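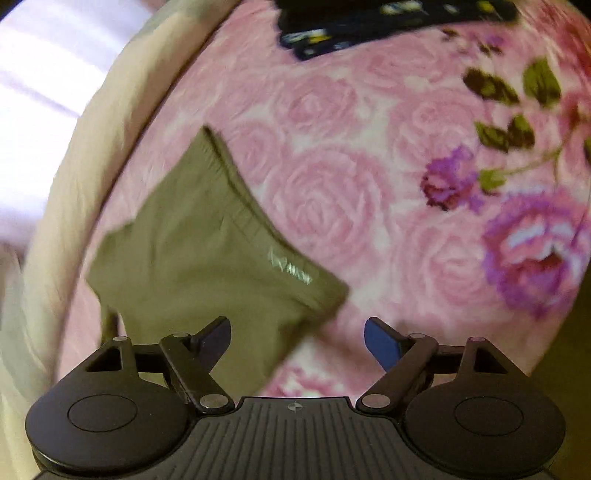 Lounge short in olive, on the rose-print cloth.

Kurnimow Lounge Short – Olive

Print this page | E-mail to a friend

There are shorts you wear to be seen and shorts you wear to answer the door with your arms full so the courier can't get a good look. The Kurnimow belongs to the second group and is at peace with it. We have stocked it for 4 winters, and it remains the item people buy once for a trip and then quietly reorder in December, two at a time.

The waistband is elasticated and softly gathered, with a darker olive line along the outer edge and a small whitish logo printed near one end. It has no drawstring, so there is nothing to lose inside the hem on the first wash and fish for with a safety pin.

The body is cut roomy. Expect soft wrinkles straight out of the drawer. You may iron them if you like, and Leonilde Patrício in our returns department would like to hear from you, as she has a 26-year-old steam iron and few people to discuss it with.

Olive is the color we sell most of. It goes with other olive things and forgives coffee. The rose cloth is not included, though we get asked. It is not for sale separately either.

Details
Style: pull-on, elasticated waist
Color: olive green
Sizes: S to XXL (between sizes, go up – pride is cheaper than elastic)
Care: cool machine wash, line dry, no bleach
Packed: folded flat, one per bag
Last run: 300 pairs, of which 200 are spoken for

Shipping and exchanges
Orders leave our Esteves stockroom within two working days. Exchanges are free if the shorts are unworn. Raquel Henriques opens every returned parcel and she can tell.

Questions about fit go to Américo Valente at the order desk, who will ask for your waist measurement and expects the real one.

Contact us | © Kurnimow | Back to top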